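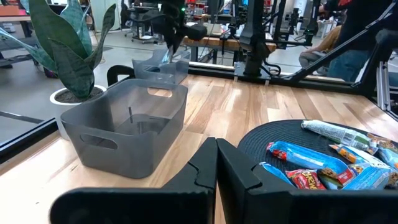 Fig. 3. Grey bins and a placemat of wrapped snacks on a wooden table.

Dristbridge Household Skills, Unit 3: Sorting small food items
Notes: Constanza Riquelme

Open storage suits things used daily. A see-through bin can be checked without lifting it down, and handle holes help on high shelves.

Sort wrapped snacks by type, then by date. Long bars stand on end, small packets go in front. Keep plants and soil away from food bins.

For next session: read handout p. 92 and list what is in one cupboard at home.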